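Mar 14, 2021
By Refilwe Mokoena

4. Setting Up the Brulleo Conveyor Toaster

4.1 Before connecting power

1. Place the toaster on a level counter that can carry its full weight. Leave 2 inches of clear space on both sides and 10 inches above the exhaust slots.
2. Remove the shipping tape from the feed chute and the crumb tray.
3. Check that the rating plate reads 2000 W. Units marked 1000 W use a different cord and are covered in the Bellamy supplement.
4. Push the crumb tray in until it clicks. The belt does not start with the tray out.

CAUTION: Do not use an extension cord. Do not route the power cord behind the exhaust slots.

4.2 First run

1. Turn the heat dial to 2 and the belt dial to SLOW.
2. Run the unit empty for 10 minutes. A light odor is normal on the first run.
3. Turn both dials to OFF and let the unit cool before wiping the outer panels.

4.3 Loading buns

Buns are fed on edge, one half at a time. The cut face must point toward the heating plate. Separate the halves fully before loading; halves joined at the hinge will jam the chute.

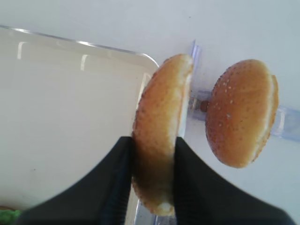
Fig. 4-2. Sesame bun halves on edge, crust and cut face to opposite sides.

NOTE: Seeded buns shed into the tray faster than plain ones. Empty the tray twice per shift when running seeded product.

4.4 Adjusting color

1. Feed one test half and wait for it to reach the landing shelf.
2. If the cut face is too pale, raise the heat dial one step. If the edges are dark and the center is pale, set the belt to SLOW and lower the heat one step.
3. Wait two minutes after each change before feeding the next test half.

Frozen buns must be thawed before use. For buns thicker than the chute opening, fit the Niditz wide guide (sold separately) and repeat the steps in 4.4.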